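Fernside Residents list
Last updated: 13 March 2020

From: Tadhg Carroll
Subject: Re: Water pressure on the upper floors

Rekha, thanks for writing this up. I have left your message in so that people who joined the list after January can follow.

> Rekha Poojary wrote:
> The pressure in the Unnithan building is still low on floors 3 and
> 4. It is worst before work and again at dinner time. The shower in
> my apartment drops to a trickle when anyone below runs a bath. I
> reported it in January and was told the pump had been serviced.
> Has anybody had a different answer? I would also like to know if
> the shutoff planned for the other building affects us.

I called the office twice. The first time I got the same answer you did. The second time I was put through to the contractor, Flundard, and they were more helpful. The pump was serviced, but the pressure valve next to it was left alone. It is the original valve and they want to replace it.

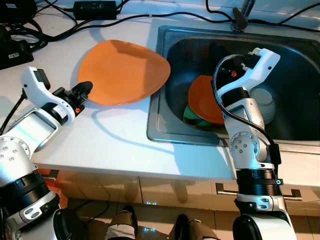

The part is on order. They would not give me a date for it, and I did not push. Once it arrives the job takes 2 hours, with the water off for the whole building. A notice will go up in the lobby the day before.

On your second question, the shutoff in the Ostus building does not affect us. The two buildings have separate supply lines and separate meters.

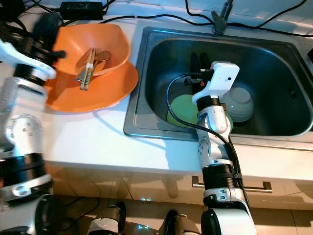 In the meantime it is worth cleaning the screen on the end of each faucet. Mine unscrewed by hand and was full of grit – I rinsed it, left it in vinegar overnight and put it back. The kitchen faucet is better now. The shower is the same as before, so I would not expect too much.

If your pressure is low, please send me your apartment number and the time of day it happens. Flundard asked for a list. I have 12 replies so far out of 73 apartments, and most of them are from the fourth floor.

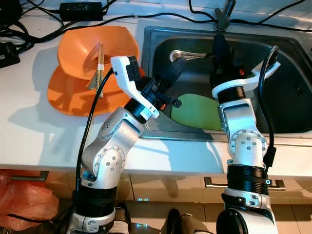
Rekha asks whether the hot side should be listed separately, as hers is weaker than the cold. Yes, please do that. Put "hot", "cold" or "both" after the time.

I will send the list over when I have a few more names on it.

Tadhg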